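Siltier – Tabletop Tidying Set, Version 2

README

Maintained by Hiwot Kumsa. Last revised 2023-08-06.

Summary

Siltier covers small tidying jobs on a single tabletop: standing plates in a dish rack, putting mugs on a shelf, and returning books to an agreed spot. It is the second release. Version 1 was issued in April under the working name Pikstead and should not be mixed with this one, as the placement labels changed.

Contents

The set holds 47 episodes. 15 are plate episodes and 15 are mug episodes. The remainder are book or mixed episodes.

episodes/ – one folder per episode
labels/ – start and end placement for each object
layouts/ – starting layouts as plain text
notes/ – remarks entered during review

Object classes

plate – Round, shallow, any color. Plates are labeled by color only. Printed marks on the plate are ignored.
mug – Any cup with a handle. Handle direction is recorded as left, right, front or back, as seen from the near edge of the table.
book – Paperbacks only. The cover title is copied into the label where it can be read.
rack – Wire dish rack. Treated as fixed furniture, with no label for its own position.
shelf – Wooden, two levels. Also fixed.

Placement labels

flat – The object lies on the tabletop on its widest face.
racked – The plate stands on edge between the wires. A plate leaning on the outside of the rack is not racked.
shelved – The full base of the mug is on a shelf level. Upper and lower levels are labeled separately.
held – The object is off every surface at the moment the label is taken.
unclear – The reviewer could not decide. Do not convert these to another label without checking the notes folder.

A plate that is standing in the rack but still being touched is labeled racked, with the contact field set to yes. Version 1 labeled these as held, and this accounts for most of the differences between the two releases.

Layouts

Layout names are arbitrary. Zwane has the dish rack at the back left and the shelf against the back wall. Sirkmont swaps them. In both, plates start near the center of the table and books stay clear of the shelf so that the mug can be lifted out by its handle. 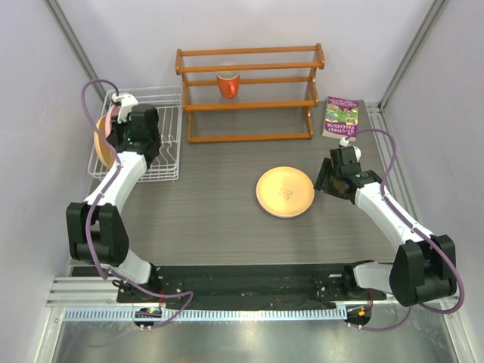
Plate color is not balanced across layouts. Orange and peach tones are common in Zwane and can be hard to tell from the shelf wood under warm light. If a task depends on color, split by episode and check the label files first.

Known issues

– Partly hidden plates are labeled by the color of the visible part. A rim seen through the rack wires may be given a different color from the rest of the same plate.
– Book titles are copied as printed, including numerals and hyphens. Search for "117-Story", with the hyphen.
– The shelf level field is blank in a few early mug episodes. Read blank as unknown.
– Contact is yes or no only. There is no field for which part of the object is touched.

Changes from Version 1

Added the contact field. Split shelved into two levels. Removed the bowl class, which had too few entries to be useful. Corrections should be sent to the maintainer with the episode folder name and the label as it now stands.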